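Home | Reviews | Characters | FAQ | Contact

Print this page | E-mail this page

The Nallby Films: your questions answered

I get a lot of e-mails about the Nallby films, and plenty of them ask the same things, so I've put my answers in one place (finally!). There are spoilers all the way down, so if you haven't seen the second one yet, go and watch it and come back.

Who is Châu, and which films is she in?

Châu is the night nurse at the Imton clinic and she's my favourite character in the whole series, so forgive me if I go on a bit. She's in all 3 films, although in the first one you only hear her voice on the telephone and she isn't in the credits. She gets a proper part in the second, when she finds the locked ward, and by the third she's more or less the lead. Vimala Chacko plays her throughout, and yes, that is her voice on the phone too.

Is Châu dead at the end of part two?

No! I know it looks that way. She goes into the reservoir, the lights go out and we cut to black, but if you leave the credits running there's a bit of humming at the very end, and it's the tune she hums on her rounds. I missed it the first time as well.

What is the Tistside cut?

It's the longer version of the first film, named after the little cinema where it was shown. It runs 20 minutes longer than the ordinary one and most of that is the village fête, plus a scene in the doctor's kitchen that explains where the keys came from. I like it, but I'd still start with the normal version. The fête does drag.

Does the doctor know what's under the clinic?

I think he does, and I've argued about this with more people than I can remember. Look at how he never takes the lift. My brother reckons he's just frightened of lifts, and we've agreed to stop discussing it at mealtimes.

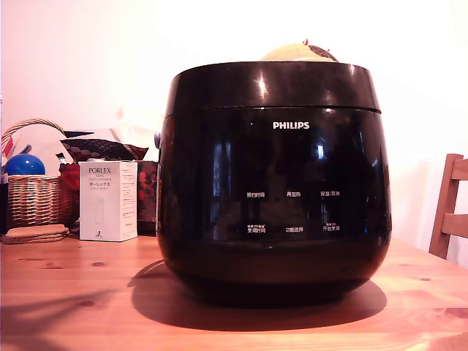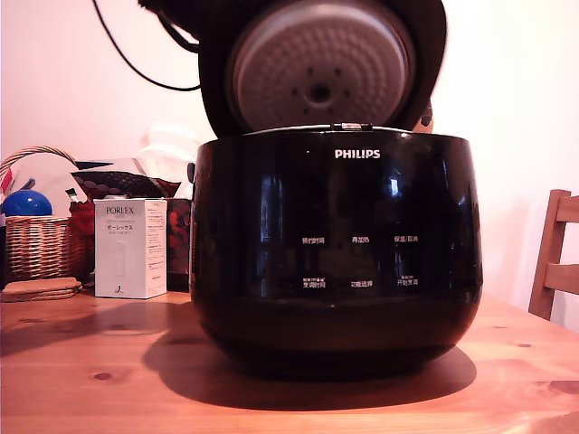 The Philips rice cooker, lid down and lid up.

Who made the creature?

Pouran Esfahani, who also did the masks for the fête. It's a suit for nearly all of its scenes, with a puppet head for the close-ups in the stairwell. She has a tiny part as well: she's the woman at the bus stop who tells Châu that the last bus has gone.

Why does the clinic look different in the third film?

They'd lost the old building by then and had to film somewhere else. The story says there's been a fire, and if you don't think about it too hard that does the job. The staircase now goes up on the wrong side, though, and I can't stop noticing it.

What does 870 mean?

It's the room number on the key tag, and the clinic only has two floors, so there can't be a room 870. My own guess is that it's a patient number. Someone wrote to me suggesting it's a page in the doctor's ledger, which I rather like, but we never see the ledger open so I can't say either way.

Are they very gory?

The first one hardly at all. The second has the tooth scene (you'll know when it's coming, he picks up the pliers) and the third is fairly messy in its last half hour. My mum managed the first two with a cushion.

Will there be a fourth?

I haven't heard a thing. If I do I'll put it on the Reviews page, and in the meantime keep sending me your ledger theories.

Print this page | E-mail this page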